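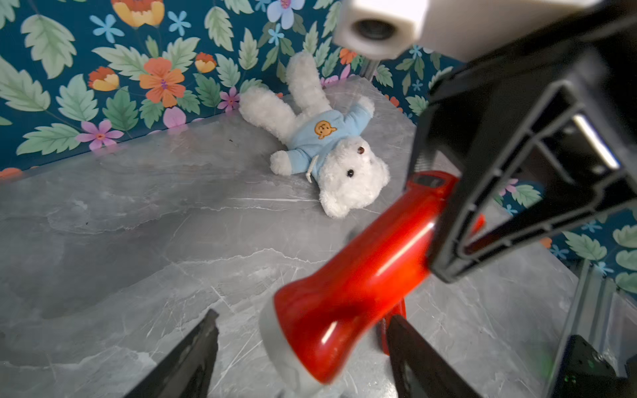 The force limit on the right arm tripped again this morning, and this time I was close enough to the stop to see the order of events. The task is the two-arm one: the left gripper holds the red part at an angle and the right bracket comes in on the wide end. The plush bear in the blue shirt lay on its back on the table close to the right bracket, and the planner has no model of it at all. I had assumed for a week that the bear was the cause. It was well clear of both arms at the first trip. The arm stopped with the part still between the fingers, the controller reported contact at the wrist, and the log shows the limit crossed 88 milliseconds before the stop was issued. The manual from Trerau gives a far shorter figure for that path.

Restarted at 10. Same program, reduced speed, nothing else on the table. Six clean cycles, then a trip on the seventh at the same joint angle. Speed is therefore not the main factor. I wrote the angle on the whiteboard next to the earlier ones and they agree to within a degree.

Jianhua Xue came over before lunch and asked whether I had looked at the cable. I had, but with the arm parked. We jogged the wrist by hand through the last part of the approach with the drives off, and there is a definite pull near the end of travel. The coil runs out of slack and loads the wrist sensor from the side. The controller reads that as contact, which is a fair reading. The delay is a separate matter and worries me more.
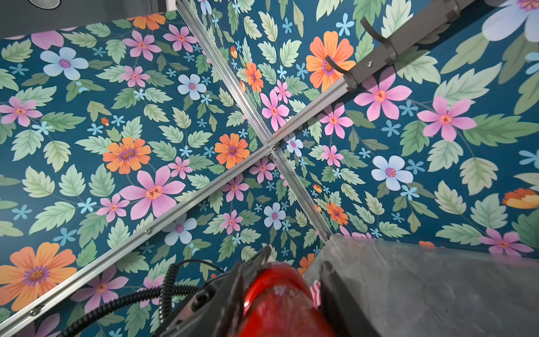
Moved the cable clamp back one position on the forearm and ran the approach again after lunch. Side load at the sensor dropped to almost nothing until the wrist turned past its usual range, where it came back. So the clamp helps and is not a fix. A longer coil is on order from Plonness, and they quote 7 working days. Until it comes, the wrist range is restricted in software and I have put a note to that effect on the pendant.

On the delay: the stop request passes through the Mirnow logging layer before it reaches the drives. It should not. Someone, very likely me in June, routed it that way to get time stamps on everything — convenient then, and wrong for anything with a stop in it. With logging off, the stop came inside the limit on every try. With logging on, and the disk busy, the worst case I could produce was 460 milliseconds. At full speed that is a lot of travel.

The hardware stop button does not go through any of this. Tested it twice from each side of the table, no difference with logging on or off.

Unattended runs are suspended. I told Jiang by phone and sent the log afterward. They want a written fault report with the cable and the delay as separate items, and I agree they should be separate. Started the first one, got as far as the joint angles.

To do tomorrow: take the stop request out of the logging path, repeat the timing with the disk loaded, check whether the left arm has the same routing. I expect it does.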